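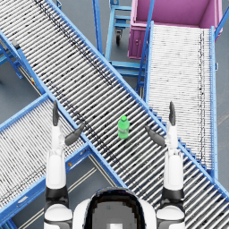 Learning to return my bottles

In my first month in this country I threw all my bottles in the kitchen bin. Where I grew up, a woman came by in the morning with a cart and bought them, so I never had to think where they went. Then my neighbour Mohammed-Awal Tetteh saw me on the stairs with a full bag and asked, very politely, if I was rich.

He explained me the deposit. You pay a little extra for each bottle in the shop and you get it back when you return it. I had seen this small line on my receipts and believed it was a tax.

So now I go to the Gebreyes supermarket, in the evening after eight, when the queue at the machine is short. The first time I made every mistake. I had crushed the bottles flat to save space in the bag, and the machine gave all of them back to me. I had also taken off the labels, because at home clean glass was worth more. A boy behind me, maybe ten years old, showed me that the machine must read the code on the label. I thanked him and went home with the same bag I had brought.

The second time I had 16 bottles and the machine accepted all except 3. Those were Volto, the lemon water I like, which I had bought across the border. There is no deposit on them here, so there is nothing to give back. I still buy it when I visit my cousin, but now I bring the empty ones to the ordinary recycling.

One thing I find strange is the caps. My aunt always told us to take them off, and I did this for years. At Gebreyes the notice on the wall asks you to leave them on. I read it twice to be sure. My wife says the Otex shop near her work had the opposite notice until January, so perhaps my aunt was right in her time.

I keep the coupons in an old biscuit tin and do not spend them at once. Mohammed-Awal does the same, but he is more serious than me. He writes his total in a notebook and wants to reach 1,000 bottles before the summer. He collects also from his football team, which I told him is cheating.

With my first full tin I bought a good frying pan. It is a Grornus, quite heavy, and eggs do not stick to it if you wait until the butter stops making noise. Next I would like a proper bread knife, but we have started to drink more water from the tap, so it will take some time.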